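Suture practice pad, Godeck – the pale one with the smooth top
Review by Nhung Giáp, 5 August 2025

Quick one, I have a stack of these to write and not much time. Bought the Godeck pad in May to replace the Dương one I'd worn to rags. Paid 31 dollars for the pad alone, no needles, no thread, no case. Thread I had already. If you're starting from zero get a kit instead, cheaper in the end.

First thing – the surface. Smooth, pale, bit of drag when you pull thread across it. Better than the Dương, which was shiny and slippery and drove me nuts. Doesn't curl up at the corners. Picks up lint like crazy though, so keep it in the bag.

Cuts. Mine came uncut, you make your own. A fresh blade goes in clean and the edges sit close together, so you have to hunt a little for the far side. Good. Real practice. The old pad gaped open the minute you looked at it and I got lazy.

Now the fake blood. Sold separately, Surnovden, the small bottle. I went back and forth on whether it's worth it. Without it everything is easy to see and you get cocky. With it you lose the edge of the cut and have to slow down. It does spread, so go light, lighter than the label says. 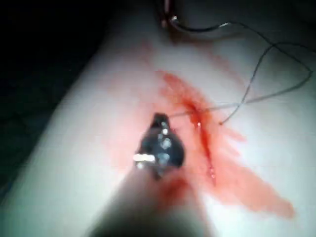 Narrow cut, red spread well past it, dark thread looped over the top.

Staining: yes. Wipe it right away with cold water and most comes off. Leave it over lunch and you have a pink pad for good. Doesn't bother me, might bother you if you teach and want them to look nice. Natalina Barbieri has the same pad in her class set and she just flips hers over, the back is fine for cutting too.

Thread color matters more then I expected. Dark shows up great on the pale surface. The light stuff is realy hard to follow once it's loose, specially the fine sizes. I'd learn on dark and move to light later.

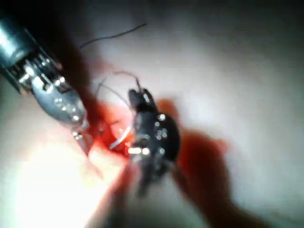
Light loop above the red, curved needle in close, a dark thread lying further up.

Holding power. This is where it wins. I take small bites and the Dương tore through on every third stitch. On this one I got through 147 stitches before anything ripped, and that was me yanking a knot. Near old cuts it gets weaker, so leave a gap between rows. I didn't at first, wasted a whole strip.

Knots sit down flat. Needle goes through with some push, not too much. Dull needle and you'll feel it right away.

Things I don't like:
Smell out of the package, rubbery, took 2 days by the window.
No backing, so it slides on a slick table. I put shelf liner under mine.
Shipping was slow, and the box was mostly air.

Also tried the Gadus pad at a friend's place. Softer, thicker, costs more. Nice for deep stitches but the top tears too easy for fine work. For plain skin closing I'd stick with the Godeck.

Would I buy again – yes, already did, got the 3 pack. Four stars. Would be five with a non-slip back.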